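Progress Report to the Dobre Fund: Tretdale Public Briefings Project

February 25, 2023
By Maricica Tudose

We promised you 365 days of public access to elected officials. We have delivered two briefings, one of them on purpose.

The January session with Deputy Minister Valentin Ene went ahead at Tretdale. He spoke on the border crossing at Gutov, then on settlement funding, then on the border crossing again when the second topic went badly. Smaranda Onu moderated and got four follow-up questions past his press aide, a house record. The transcript went to 200 subscribers the same night.

The other briefing occurred when Teodor Ardeleanu of the opposition arrived a week early and refused to leave without being quoted. We quoted him.

Spending is on plan except for interpreting. We budgeted for two languages and the deputy minister prefers to be misunderstood in three. Tincuța Avram has moved 1,000 from the travel line, where it was not needed, as all our travel was canceled by the people we were traveling to see.

Still open: the written answers on visa waivers, first requested in January. The ministry says they are in the final stage of drafting. It said so last time, too, in the same font.
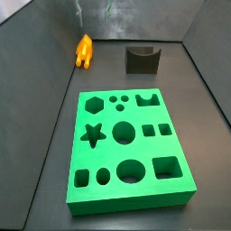

If the answers come before the next payment date, we will send them on with the full transcript. If they don't, you will get the ministry's letter explaining the delay, which has so far been prompt.

Last updated: February 25, 2023, after Tincuța found the receipts

Recent reports
Usus: Who Gets a Press Pass?
Gutov Crossing, Questions and Some Answers
Briefing Room Rules, Revised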